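Jerley grip fault

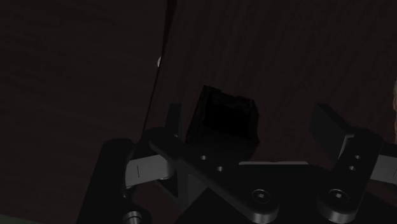
Simulated view of a two-fingered gripper and a small open-topped box. Render: Lina Harb / Plument

The Jerley grip fault was a software error in Televach, a simulation package made by Plument for rehearsing robot picking work before it was tried on real machines. It came to light on Nov 21, 2020, when Brian Khaemba was going through the results of 4000 practice grasps and found that 700 of them had been marked as successful although the fingers had closed on nothing at all.

The trouble lay in the way the program judged a grasp – it looked only at whether the fingers had stopped moving, and fingers that had shut against each other counted just as well as fingers holding a box. Dark, low-contrast scenes made the mistake rather hard to spot by eye, and it had gone quietly unnoticed through 17 earlier releases.

Begoña Toledo wrote the correction, which added a check on finger spacing, and it was sent out to users in December. The old scores were withdrawn, though Rieger kept a copy for comparison.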